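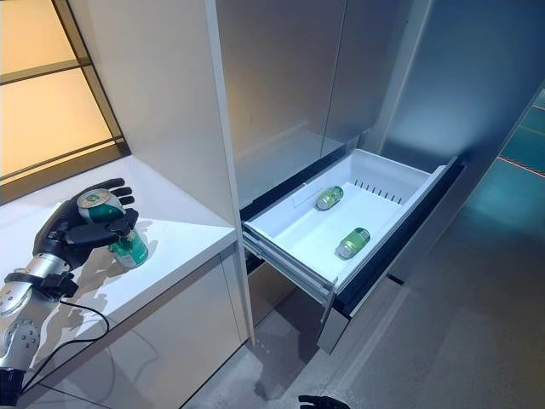 Planning and Budgeting for Robotic Equipment
Handout 5: From the task to the purchase order

Lecturer: Thenmozhi Achari
Tutorials: Mieczysław Mazurek

Please read before the tutorial. Bring a calculator and your notes on quotations from last week.

1. Begin with the task

Many first budgets begin from a catalogue. The student finds an arm, likes it, and then looks for work that it can do. In this course we go in the other direction. Write one sentence which says what is to be moved, from where, and to where. Our sentence for this unit is: "Take drink cans out of the freezer drawer and put them on the kitchen counter."

From such a short sentence you can already get a good part of the specification. The drawer is low and the counter is at working height, so the arm needs vertical travel. The cans in the drawer lie on their sides, but on the counter we would like them to stand. Therefore the wrist must turn the can while the fingers keep hold of it. In the photo the can is still tilted in the hand, and this is the moment I ask you to think about when you compare hands. A hand which holds a can well when it is upright may be poor at this angle.

2. Hand or simple gripper?

A hand with jointed fingers costs more to buy and more to keep. It is justified when the objects are of different shapes, or when the same hand must also open doors and drawers. If you have only cans, a two-jaw gripper will probably do the work, and you should say so in your plan even if your client is hoping for the hand.

Questions to put to the supplier:
What is the rated load with the fingers only partly closed?
Can one finger be replaced on site, or must the whole hand be sent away?
Is the cable at the wrist a standard part?
At what surface temperature is the finger covering still rated for use?

The last question was added by Souad Ramadan, who took this course before and now does purchasing for Zasano. In her experience suppliers give the room temperature range and stay silent about the object.

3. The lines of the budget

Use these headings in this order, so that the tutors can compare your work.

a) Arm and controller
b) Hand or gripper, two quotations at least
c) Mounting and cable management
d) Test area – cabinets, counter, refrigerator, lighting
e) Spare parts for the first year
f) Training of staff
g) Freight, customs and insurance
h) Contingency

Line (d) is the one most often forgotten. A robot for kitchen work must be tested in something like a kitchen, with a real drawer on real rails. Shiny white surfaces and brushed steel should be in the test area if they will be in the final place, as reflections can trouble the vision system. Old furniture is allowed, but enter the cost of transporting it.

For line (e) the exercise uses a fixed sum of $3,000. Do not change it. For line (h) you choose the percentage yourself, and you must defend it in one paragraph.

4. Exercise

You have two offers on the course page, one from Gurer and one from Tendedis. The Gurer offer is cheaper, but has a delivery time of 85 days. Tendedis delivers in 29 days and does not include training. Your client, a small catering firm called Onu, wants a working demonstration at its head office.

Prepare a one-page comparison and a recommendation. State clearly which costs you took from the offers and which you estimated. If you round, round at the end only.

Prakash Mathew will mark the comparisons and Anitha Joseph the written part. Submit both as one file by 2024-01-31. Late work loses marks according to the course outline.

5. Reading

Course reader, the chapter on cost of ownership. The part on leasing is optional – we will return to it in Handout 6, together with service contracts.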